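Two grippers, one sink

October 19, 2019

I have spent more of this year thinking about dishwashing than any adult with a working dishwasher should. Back in May I wrote up the Brarier fingers folding towels, and a few of you wrote in to ask whether they would survive a sink. I said probably. Then I put it off until I ran out of easier things to test.

The two candidates are the Brarier set, which cost me $231, and the Andholm set, which cost $665 and came in a much nicer box. Both bolt to the same wrist. Both are rated for splashing, a word that covers a lot of ground if you read the data sheet twice.

The job was wiping a bowl with a sponge and then rinsing it. My kid sister could do this at four, with complaints. For a robot it means holding one thing that squashes and another thing that slides, and not dropping either of them on the way to the faucet. I drove everything by hand through the Shao controller and stuck with the small wrist camera, because that's the view the software would have to live with later on. 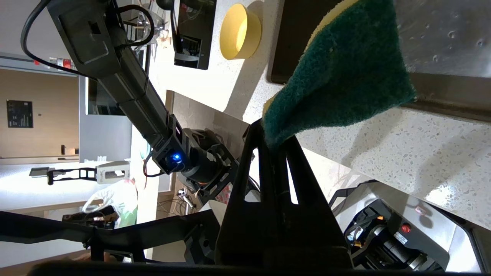 The Andholm fingers have a rubbery pad and a lot of squeeze. On a sponge that is mostly wasted. You close them, the sponge gives up, and the motor goes on pushing because it has no idea it has already won. I turned the force down, then down again, and ended up near the bottom of the scale, where the expensive pair behaves a good deal like the cheap pair. I did not enjoy learning that with the receipt still on my desk.

The Brarier fingers are simpler and they flex a bit. They grab a sponge badly but they hang on to it. Getting the grip square took me several tries each time, and I finally quit caring about square. A crooked sponge wipes fine as long as you know which side is facing out, and for that you need a camera view you can trust. Mine was fine once I stopped trying to read it as if up were up. My neck has opinions about this.

Bowls went the other way. A thin rim gives a finger very little to work with, and soap takes away most of that. I ran 22 attempts with each set, picking the bowl up, tipping it under the water and putting it back down. Andholm dropped it twice. Brarier dropped it often enough that I moved the mugs.

What helped more than either set of fingers was coming in at a better angle. One finger inside the bowl and one outside, low on the rim, and then tilt from the wrist in one slow move. If you tilt in little steps, every stop gives the bowl a chance to rethink its situation. I had the Shao set to its smoothest profile by then, and it still has a small hitch when you reverse direction. Their forum says this is fixed in the next release. Their forum said that in May, too.
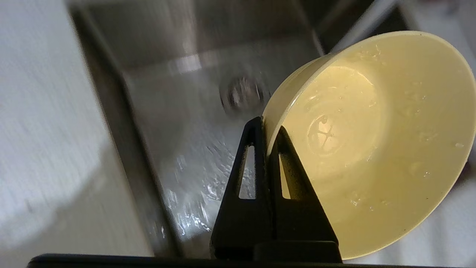 Rinsing the yellow bowl, one finger inside the rim and the water running.

The wrist camera is a Virov, the small one, and I have a complaint. Auto exposure plus running water plus a shiny sink is a lousy combination. The picture pumps bright and dark, and the dark fingers lose their edges right when you want to know where they are. Locking the exposure cured most of it. The menu for that is three levels down, under a heading called Comfort.

So I'm keeping the Brarier set on for sponges and general poking around, and the Andholm set goes on when there's something I would mind breaking. Swapping them takes four screws and some muttering. Next up is silverware, which I've been avoiding, and I still need to find the short hex key before I can start.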